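Jilta (art space)

Jilta is an artist-run exhibition space in the port district of Pireo. It shows film, sound and installation work and does not hold a collection. The space occupies the ground floor of a former rope store and has a floor area of 210 square meters.

Organization

Jilta is run by a board of five artists, each serving a term of three years. Board members may not exhibit in the space during their term. Funding comes from a city arts grant, studio rents on the upper floor and ticket sales for evening events.

Program

The space presents seven exhibitions a year, most of them solo shows of newly commissioned work. Artists are chosen through an open call that closes in April. Each receives a fee, a production budget and the use of a guest room in the building. Film works are shown on a loop during opening hours, with the start times posted at the door.

The performance series Ridis takes place on the last evening of each exhibition. It pairs the exhibiting artist with a musician, who plays a single set in the main room.

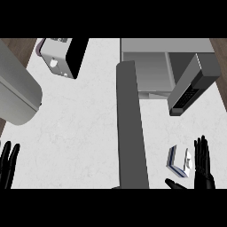

Publications

A printed booklet accompanies each show. The booklets are set in Ghaffari, a typeface drawn for the space, and contain an interview and a list of works. Back issues can be read in the office by appointment.

See also

Artist-run space
Video installation
Open call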